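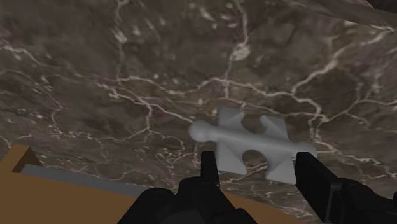
Tips & Tricks > Travel > Gear Care at Home

Reading time: 4 min

Coming back from a trek is the easy part. You sleep on the plane, you tell the same yak story twice, and then you are standing in your own kitchen with a duffel that smells like a goat's weekend. I've put off the unpacking for as long as twelve days. I don't recommend it. What follows is how I get everything clean and put away now, after years of ruining good equipment in a small apartment.

Start with the boots. Pull the laces and insoles out and let the mud dry completely before you touch it. Wet mud smears, dry mud falls off, and a stiff brush over a sheet of newspaper takes care of most of it. An old toothbrush does the eyelets. Stuff the boots with more newspaper, change it the next morning, and keep them away from the radiator. I once dried a pair of Kastthorpes on top of one overnight and the soles came off before I reached the end of the street, in front of a neighbor I had been trying to impress.

Down jackets and sleeping bags want a front loader, a down wash and a gentle cycle. Close every zipper first. Then tumble on low with a few clean tennis balls, and keep going long after you're bored. If you can still feel clumps between your fingers, it's still damp. Amna Zaidi, who taught me this over the phone while I was holding what looked like a drowned pillow, runs hers through the dryer three times. Do not wring it out. Do not hang it by the hood either, unless you want all the feathers to retire to the hem.

Water bladders are where people lose heart. Two spoonfuls of baking soda in warm water, shake, leave for half an hour, rinse. If it still tastes like a garden hose, do it again with lemon juice, separately, because the two together fizz and you'll be mopping. Run a pipe cleaner on a string through the tube.

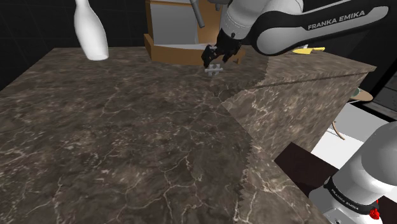
To dry the bladder, prop it open with a kitchen whisk and hang it from a cabinet handle. Once it's dry it can live in the freezer, next to the peas, where nothing will grow in it. Visitors will ask. Let them.

Trekking poles should come apart fully. Wipe each section, leave them overnight, and don't oil the locks. I used to oil the locks. The poles then collapsed with real enthusiasm at every stream crossing, and Keir Morrison still does an impression of it at dinner parties.

Tents: pitch it if you have a yard, drape it over the shower rail if you don't. Sponge off the dirt with cool water, nothing from under the sink. Sticky zippers get a rub with a plain candle. Store the whole thing in a big cotton pillowcase and save the tiny stuff sack for the next trip, when you can swear at it properly.

Stove soot comes off with a paste of baking soda and a scrap of cloth. Check the rubber seal while you're there. A cracked one costs very little to replace in town and a great deal more up a mountain, where the man with the only spare knows exactly how hungry you are.

Last, the headlamp. Take the batteries out. I found mine in May with the old ones still in it and a green crust over everything, which white vinegar on a cotton swab did shift, eventually. The lamp works again, although it has only the one setting now and it's the one that blinds your tentmate.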